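2018-03-20

So I finally did the thing I've been threatening to do on here for months and sat down to read a term sheet all the way through. All of it, with coffee, at the kitchen counter, while my phone buzzed itself off the edge twice.

If you're new: I work at Bomov, we make scheduling software for small dental and vet offices, and I'm employee number six. I own a tiny sliver of the company in the form of options, and up until this month my understanding of those options was "a piece of paper in a drawer that might be a car one day." Then our founder told us we were talking to investors, and I realized I had no idea what any of the words meant. Post-money? Participating preferred? I nodded in that meeting like a dashboard toy.

So I asked if I could see the draft, and to my surprise she said sure, just don't post the numbers. I won't! But I can tell you what I learned, and you can laugh at me if you already knew it.

First thing, the option pool. I had assumed that when a company sets aside new shares for future hires, everybody gets squeezed a bit, old owners and new money alike. Nope. In our draft the pool gets topped up before the money comes in, so the people already on the cap table pay for it and the new investor doesn't. I read that paragraph three times and then drew it on the back of an envelope. Say you have 1000 shares and you own 60 of them. Easy, six percent, even I can do that. Then the pool gets bigger, then the new shares get issued, and you still have your 60 but the number underneath has grown twice before anyone has shaken hands.

I got kind of grumpy about that for an evening, I'll admit it. My friend Lucimara Moura had the patience to talk me down. She did the books at Tono back when they were raising, and she's seen a lot more of these than I have. Her view was that the pool is just part of the price, and you should look at it together with the valuation and not get hung up on either one alone. A big headline number with a huge pool can be worse than a modest number with a small one. Okay, fine. That helped.
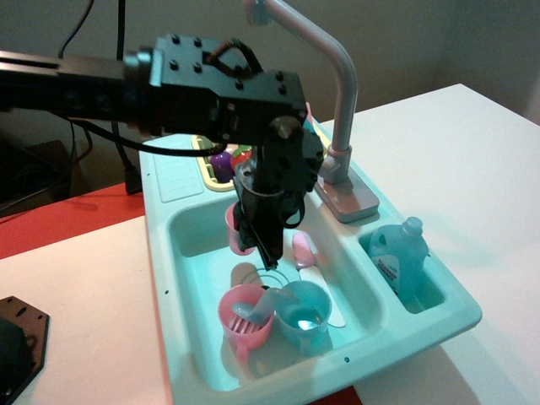 The other thing she made me look at was the liquidation preference – who gets paid first if the company is sold. Ours is a plain one-times, non-participating, and she said that's about as friendly as it gets. The investor either takes their money back or converts and shares like everyone else, whichever is better for them. The version to watch out for is where they take their money back AND then share in what's left. She knew people at a place called Hubáček who had that kind of deal, and when it sold for what sounded like a lovely amount, the early staff got enough for a nice dinner. I've been thinking about that dinner ever since.

Then there's vesting. I'm past my cliff, thank goodness, but I had never checked how long I'd have to buy my options if I left. Go check yours. Mine is 90 days, and you need actual cash to do it, plus whatever the taxes come to. I had been picturing something more like a coat check, where you wander back with your ticket whenever you feel like it.

Do I regret taking less salary for the options? I don't think so. When I moved out of Piltilstead for this job I wanted to be somewhere small, where I'd get to touch everything, and I do (last week I fixed a billing bug, ordered chairs and answered 542 old support emails with one very good macro). I just wish I'd asked more questions at the start, when it would have felt normal to ask. I was so worried about seeming greedy that I didn't even ask how many shares there were in total. Ask that one! A number of options by itself tells you nothing.

Nothing is signed yet, by the way. The lawyers are on draft 2 and there's a lot of back and forth over board seats, a section I skimmed and will have to go back to. If anyone has a plain-English explanation of pro rata rights, please leave it in the comments, since the one I found put me to sleep on the couch with the laptop open.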